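Drallbridge repair morning moves to the old library, and I'm rather pleased

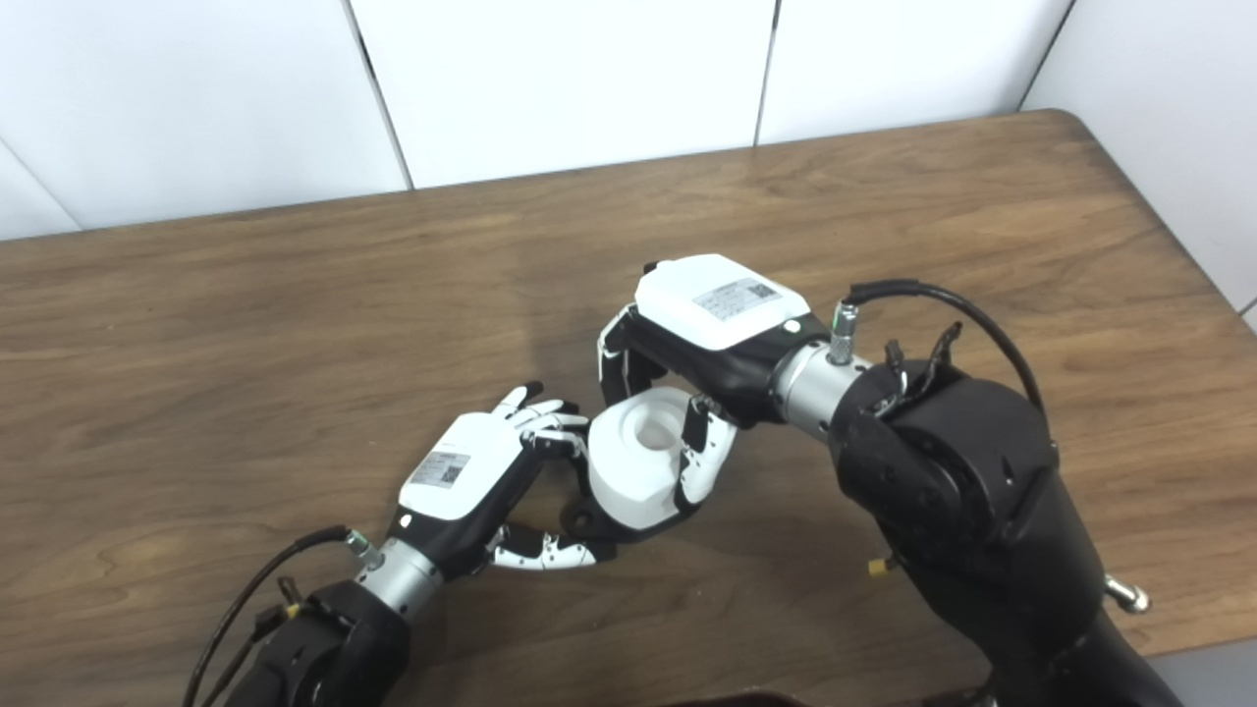 The Saturday repair morning in Drallbridge has a new home, and if you've ever queued on the stairs at the Mudgway Rooms with a broken toaster under your arm you'll know why I'm so happy about it. From this month it's in the ground floor of the old library on Stirgate, doors open at half past nine, and there's a ramp! I popped in for the first one and stayed far longer than I meant to. It's all tables, chatter and the smell of coffee, and everyone I spoke to had an opinion on furniture. Mine is that you can't beat a brown wooden top with a proper grain running along it, dark streaks and all, and a nicely rounded edge that doesn't catch you on the hip. Give me that over glass any day.

Ánh Từ, who started the mornings in her own kitchen, told me they saw 304 items through the door last year and mended most of them. Lamps were the big one, then zips, then radios. She'd like to see more bikes now that there's room to turn one upside down (the Mudgway Rooms had a strict no-bikes rule after an incident with the carpet that I wasn't allowed to hear the end of).

The rent is the bit people keep asking me about, so I asked. The old library costs £47 a morning, a fair bit more than before, and a whip-round in March brought in £1,233 towards it. Adel Fawzy at the Clunent, the café two doors down, has also promised to do the hot drinks at cost. His cheese scones are not at cost but I had two.

I took along my mum's kitchen scales, which have weighed everything as nothing for years. Phong Thân had the back off before I'd sat down, cleaned up the contacts, and showed me the little spring that had come adrift. He let me put it back myself, which took me four goes and some bad language. They now weigh things again, and they say I've been very generous with the flour.

Sewing is in the smaller room on the left with Nhàn Mạc. She'll patch elbows and take up hems, but she'd much sooner teach you to do it, so bring your own thread if you're fussy about the colour. There was a lad in there darning his first sock and looking enormously proud of it.

It's free to come along and there's a tin by the door for whatever you can spare. You can bring two things each, and they won't take microwaves or anything that runs on petrol. Small electricals get a safety check before they go home with you, so do leave a bit of time for that at the end. Last items are taken in at noon.

Lộc Hoàng is looking for 5 more menders, especially anyone who knows their way round a sewing machine or a bike chain. You don't need to do every week. Have a word with him at the front desk, or leave your name at the Clunent and Adel will pass it on.

Parking is behind the library, off Stirgate, and it fills up early because of the market.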